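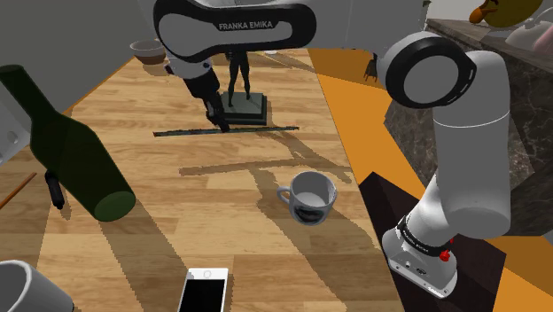 The Muñoz sawmill in Grustport will stop cutting softwood framing in April and move all of its production to boards for furniture and interior work. The owners told staff this month that framing lumber no longer pays for the cost of hauling logs to the mill. Furniture makers have been asking for lighter wood for several years, and the look that sells best is a pale top like the one shown, light tan with honey-brown streaks in the grain. Darker stained boards now make up a small part of the mill's orders.

The mill cut 3,682 cubic metres of wood last year, most of it framing. Under the new plan it will cut less but dry and plane more of what it cuts. A second drying kiln has been ordered and will go on the gravel lot behind the planer shed, where trucks now turn. The truck entrance will move to the north side of the property.

All 21 people who work at the mill will keep their jobs, according to mill manager Yhon Mamani. He said 15 of them will need training on the new kiln and on grading boards by colour and grain, which was never done for framing.

"With framing you look for strength and you look for straight," Mamani said. "A cabinet shop wants to know what the face looks like. We have people who have been here a long time and they know wood very well, but they haven't had to sort it that way."

Training will take place at the mill during paid hours. The saws will be shut down for three weeks in April while the headrig is refitted to take thinner cuts. Mamani said staff who don't want to use holiday time in that period will be given maintenance work.

The change will be felt most by small builders, who have bought framing lumber from the mill's yard at a lower price than they can get from the dealers up the highway. The yard will sell what it has until the stock is gone. It will not be replaced. Several builders asked at a meeting in the community hall whether the mill would cut framing on request, and were told it would consider orders for full truckloads only. Fence posts and rough planks will still be sold on Saturday mornings. 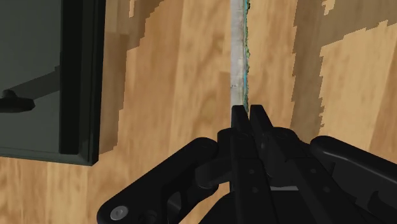

Farmers in the area also asked about sawdust and shavings, which many of them use for bedding. The mill will go on selling both, but the shavings will be drier and finer than before, and the price per load will go up. Green sawdust from the headrig will stay at the current price until the fall. Bark will still be free to anyone who comes with their own trailer, except during the shutdown.

Neighbours on the north side had questions about noise. The new kiln has fans that run day and night, and four houses stand close to the fence. The mill has offered to build a solid wall along that part of the property and to keep trucks off the new entrance before 7 a.m. Town staff are reviewing the offer along with the building permit for the kiln. The permit also needs a sign-off from the fire department, which wants a second hydrant near the lumber piles.

Two buyers have already signed on for the furniture boards. Plasten, which makes desks and shelving for schools, will take the wider boards. Paltolel, a flooring company, will take the narrow ones and some of the lower grades. Mamani would not say what either company is paying, but said the two contracts cover more than half of what the mill expects to produce in the first year.

He said the rest will be offered to small shops and to people who build at home. A covered rack near the office will hold planed boards in short lengths, sold by the piece. Prices will be posted on the rack, and customers will be able to pick through the boards themselves as long as they restack them.

The mill's log supply will stay mostly the same. It buys from woodlots on both sides of the river and has no plans to bring in logs from farther away. Woodlot owners will be sent a new list of lengths and diameters before the shutdown. Logs already cut to the old sizes will be accepted until the end of June.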